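Caltow brings offline play to its puzzle game Gerwood in free update

Thu 4 October

Caltow has released version 2.2 of Gerwood, its tile puzzle game for Android phones and tablets. The update lets people play the whole main story without an internet connection. Until now the game checked in with the company's servers at the start of every level, and players who lost their signal were sent back to the title screen.

The update is free for everyone who has the game installed. It is going out in stages, so some phones may not show it until next week. The download is 45 MB for people who already have the game. New players get the full package, including all the offline levels, in one go.

Gerwood came out in March and has players slide carved tiles to open paths through a flooded town. It drew good reviews for its drawing style and its music, but the need for a constant connection was the most common complaint on its store page. People who play on trains and planes said they could not get through a single level. Caltow said over the summer that it was working on a fix, then missed its own target of the end of August.

In the new version, progress is saved on the phone and copied to the player's account the next time there is a connection. If the same account has been used on two devices, the game asks which save to keep. It does not try to merge them. Caltow recommends opening the game once while online after updating, and waiting for the small green mark next to the account name before going offline.

Some parts still need a connection. The daily puzzle, the weekly ranking and the shop are all grayed out when the phone is offline. Coins earned offline do count, but they show up in the shop only after the account has been updated. 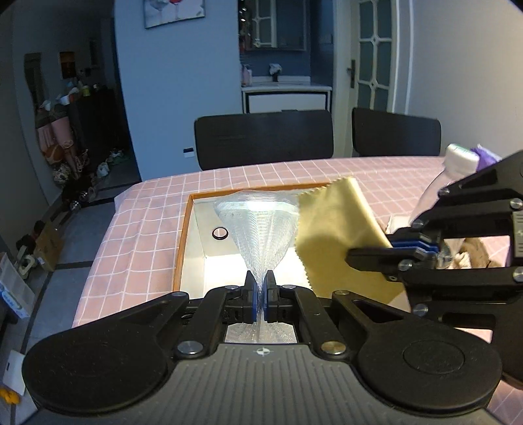
The update also adds a new chapter called Kashindye, with 60 levels set in the hills above the town. The chapter opens after the player finishes the lighthouse section, and it brings in tiles that can be turned as well as moved. The first few levels are short and work as a lesson. After that the boards get larger, and the later ones use turning tiles together with the water gates from the main story.

Players who have not reached the lighthouse can try one sample level from the chapter menu. It does not count toward the star total.

Several smaller changes are included as well. The undo button now goes back through the full level in place of the last five moves. Text size can be set apart from the phone's own setting. A left-handed layout moves the menu and hint buttons to the other side of the screen – something the tablet version has had from the start. The Spanish and Polish translations have been redone, and a bug that turned off the music after a phone call has been fixed.

Older phones may have trouble with the new chapter. Caltow lists 2 GB of memory as the minimum and suggests turning off the water effects on phones that are close to that limit. The switch is under Settings, then Display. Those who stay on the old version can keep playing online for the time being, but the company has not said for how long.

The work on the offline mode was shared with Dernard, a small studio that handled the tablet version. Dernard is also making the iPhone version, which has no release date yet. The two companies said only that testing has started and that saves will carry over between systems when it arrives.

The price has not changed. Gerwood is free to download with ads between chapters, and a one-time purchase removes them. Ads do not appear during offline play, with or without the purchase. The Kashindye chapter is included for all players at no extra cost, although the new tile designs that go with it are sold separately in the shop.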